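Kenedwood Coin Laundry: Questions We Get a Lot

When are you open?
Every day, 6 a.m. to 11 p.m. Last wash goes in at 9:30 p.m. The doors lock at 11 whether or not your towels are ready to leave, so please do the math before you load the big machine with a comforter.

Is there ever a quiet time?
Weekday mornings before 10. Friday after dinner is also good, and we won't ask why you're free. Sunday afternoon is when the entire neighborhood remembers it owns socks.

How do I pay?
Quarters or a Kenedwood card. The card machine by the front door takes bills and debit. It doesn't give change, and hitting it on the side has been tried. The change machine next to it takes ones, fives and tens.

What sizes of washer do you have?
Small, medium and the two giants along the back wall. A small holds one person's week. A medium holds a family's weekend. The giants are for bedding, sleeping bags and the kind of laundry that has been put off since May.

How long does a load take?
A normal wash is 30 minutes. Heavy duty adds another 16. Drying depends on what you put in and whether you cleaned the lint screen, as the sign on every dryer has been asking you to do for years.

Do you do drop-off laundry?
Yes, wash and fold, at the counter from 8 a.m. to 4 p.m. Bring it in before 10 and you can pick it up the same day. After 10, it's the next day. We weigh everything at the counter while you're standing there, so there are no surprises later on the bill.

What should I bring it in?
Anything that closes. A duffel with a zipper is ideal, a pillowcase with a knot will do, and a thin grocery bag will give out in the parking lot. Put your name on it somewhere. We tag every order too, but at holiday time the shelves behind the counter are full of dark bags that all look like cousins.

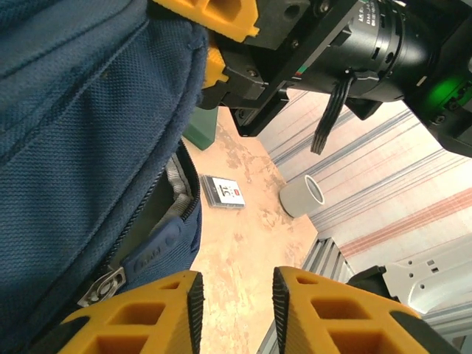 Check your pockets before you come. We check them again, and whatever we find goes in an envelope pinned to your order. Pens are the exception. We generally find pens after the dryer does.

Can you get this stain out?
Maybe. Tell us what it is and how long it's been there, and please be truthful. "Some kind of sauce" covers a lot of ground. Don't iron it first.

Can I wash a rug here?
A small bath mat without a rubber back, yes. Anything with a rubber back, no. It comes off in crumbs and the next customer gets to wear them.

Can I dye clothes in your machines?
No. We still talk about the purple week.

Somebody took my wet clothes out of the washer. Is that allowed?
If the machine has been finished for ten minutes, yes. They should go in a clean cart, not on top of the vending machine. If yours were on the vending machine, come tell us.

I left something behind. Where is it?
In the lost and found bin under the folding table. Single socks stay for one month and then move on. Ask for Vernon Paquette if it's something you'd like described back to you first, such as a ring or a wallet.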